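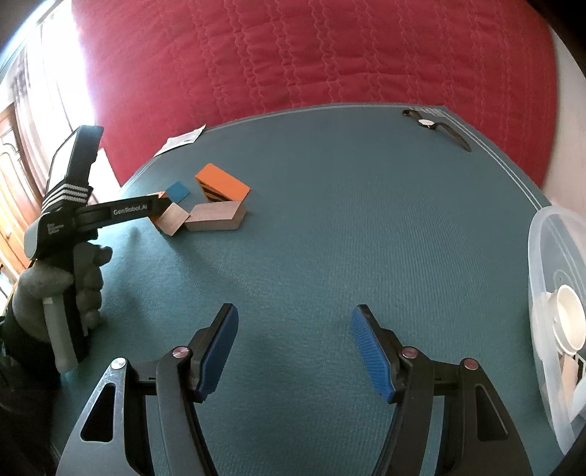
Handheld gripper demonstration at Urneck

The Gatham automation group visited Urneck on Wednesday for a session on collecting manipulation data with handheld grippers. Jagadeesh Iyer led the demonstration and took questions throughout.

The method does not use a robot arm during recording. An operator holds a two-finger gripper in each gloved hand and performs the task directly. Video from the tools and the opening width of the fingers are logged together, and the recordings are later used to train a policy for a two-arm cell. Iyer's team calls its training pipeline Cendine.

The task was block handling on a felt-like teal mat. The set included an orange block with black diagonal stripes, a longer beige one and a small wooden cube. Small pieces lying close together are harder than they look, as a finger that comes in at the wrong angle pushes the neighbor before it reaches the target. Operators are told to open wide, approach slowly and close only when both blue pads are beside the block. The fingers are black plates on silver pivot pins, and Iyer asked visitors to check the pins for play before picking up a tool.

Each recorded episode is capped at 60 seconds. Urneck had 619 usable episodes of the block task at the time of the visit. An episode is rejected if the operator pauses for long, drops a block outside the work area or covers a lens with a sleeve. New operators complete 10 practice runs, which are discarded.

Several visitors asked about force. The current tools do not measure it, and Iyer said grip pressure is inferred from finger width alone. This works for rigid blocks and poorly for soft parts. A second question concerned lighting. The team records near windows as well as under lamps, so that the policy does not depend on one condition.

The visit closed with a short replay of logged trajectories on a workstation. Members who want the slides can request them from the Gatham office. The next visit is to Polishchuk in June, to see a palletizing line, and is limited to 50 places.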